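3. Gathering the demonstrations

Figure 1. View from the hand-held gripper at the power strip station, with the fingers open.

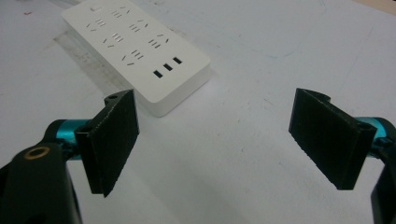 3.1 Equipment and viewpoint

All demonstrations in the Gondska set were recorded with a hand-held gripper carrying its own camera. The person holding the tool performs the task directly, and the camera records what the tool faces together with the two black finger pads. No robot arm is needed at this stage. The learned policy is later run on an arm fitted with the same fingers and the same camera mount, so that the view at run time matches the view in training as closely as the mount allows.

The position of the fingers in the image matters for two reasons. The opening between them is read from the image and used as the gripper width label, and the pads give the policy a fixed reference against which the distance to an object can be judged. In Figure 1 the pads stand wide apart with bare tabletop between them, and the power strip lies beyond the left pad. Recordings in which either pad left the view for more than 2 seconds were set aside during checking.

3.2 Choice of objects

The power strip was chosen as one of the harder objects in the set. Its casing is white and the tabletop is a pale grey-white, so that the outline of the object is weak under soft light. The features that stand out are small and dark: the slots of the outlets and the three USB ports at one end. An earlier version of our method, trained on brightly coloured blocks and cups, placed its grasps poorly on objects of this sort, and we wished the new set to contain enough of them for the weakness to be measured.

We did not cover the table with a dark cloth or mat, although this would have made the object easier to find. Scuffs and other small marks on the surface were also left as they were. Homes and offices contain many pale objects on pale furniture, and a policy that depends on strong contrast is of limited use in them.

3.3 Recording procedure

Collection took place at two sites, Putitz and Juma, over a period ending in March. Each site used the same written instructions. At the start of a recording the operator held the gripper open above the table and kept it still until a tone sounded. The operator then moved to the object, closed the fingers on it, carried it to the target area and released it. The recording ended once the fingers were open again and clear of the object.

The starting position of the object was changed between recordings. Operators were asked to turn the strip as well as to shift it, and to include positions in which only part of it could be seen from the starting viewpoint. In the first week we found that operators tended to place the strip square to the table edge unless reminded. A printed card giving a direction for each recording was therefore added at both sites, and the earlier recordings were kept but marked as a separate batch.

Operators were free to choose where to grasp. Most preferred the narrow sides of the casing near its middle. We did not correct this preference, but we report results separately for grasps near the ends, where fewer examples are available.

3.4 Checking and final size

Every recording was checked twice, first by a script and then by a person who had not made it. The script rejected recordings with missing images, a break in the tracking of the tool, or a width label that changed faster than the fingers can move. The second check removed recordings in which the object was dropped or the operator's free hand touched it. Failed grasps followed by a successful second attempt were kept and labelled, as they show the policy how to recover.

Of 2,000 recordings made across all objects, 113 were removed by the two checks together. The power strip accounts for 620 of those that remain. Losses were more common at Juma than at Putitz, mainly through breaks in tracking when the tool was brought low over the plain table. The tracking method relies on visible detail in the surroundings, and a close view of an even surface offers little of it.

The recordings were then divided into training and test parts by session. Recordings made in one sitting share the same light and table position, and dividing them at random would have placed near copies on both sides. The Kaufmann baseline described in Section 4 was retrained on the same division.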